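Marcus Wojcik
July, 7.40 am

1/ Right, I've given up sugar in my tea and I'm going to moan about it in public, so mute me now if you need to. Day 12. I used to take two and a half (the half was for show) and before anyone asks, yes, the dentist started it.

2/ My nan in Pultville took 4 sugars in every cup until she was well into her eighties and she still had most of her own teeth. I did mention this to the dentist. She wrote something down and carried on poking.

3/ The first few days were grim. Everything tasted like hot pond. I tried switching brands, I tried more milk, I tried less milk, I tried one of those liquorice things that my sister swears by and I had to go and stand in the garden for a bit.

4/ Things that have helped so far, in case anyone else is daft enough to try:

— Smaller mugs. You get to the end quicker and feel you've achieved something.

— Keeping temptation up high. Salt and pepper can live out on the shelf all they like, they've never done me any harm, but the sugar has gone to the back of the top cupboard behind the flour and I have to fetch a chair.
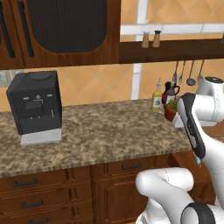
— Brewing it weaker. I know, I know. My dad would have had words. But a strong brew really does want sugar in it and a weak one sort of doesn't mind.

— Telling everyone at work, so that Abernathy from upstairs can look at me sadly whenever I go near the biscuits.

5/ Biscuits are a separate matter, by the way. I never said anything about biscuits! The deal was tea. I had two custard creams before 9 this morning and I'd do it again.

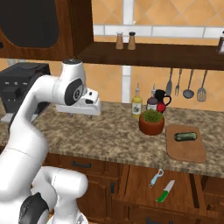

6/ Coffee is where it all gets murky. I always had sugar in that as well, and nobody has ruled on whether it counts. My wife says obviously it counts. So now there's a black coffee machine on the counter with its little buttons, and I keep walking past it like it's an ex at a wedding. I had one cup on day 9, no sugar, lots of milk, and it was fine? Better than the tea, if I'm being fair to it.

7/ The odd bit is that other things have started tasting sweeter. Carrots! Plain old carrots. I had a slice of shop bread yesterday and it was practically cake. A mate said it takes 20 days for your taste to shift, but he also told me you can't get sunburnt through cloud, so we'll see.

8/ Off to Plemel to see the in-laws at the weekend and they put the sugar in the pot before they pour. The actual pot. Any advice on how to get out of that without causing a row, please send it over — I've got until Friday.

Recent from Marcus
Is 75 too many tea towels?
The bus to Idar and why I walk now
Runner beans, an update
What my neighbour said about the hedge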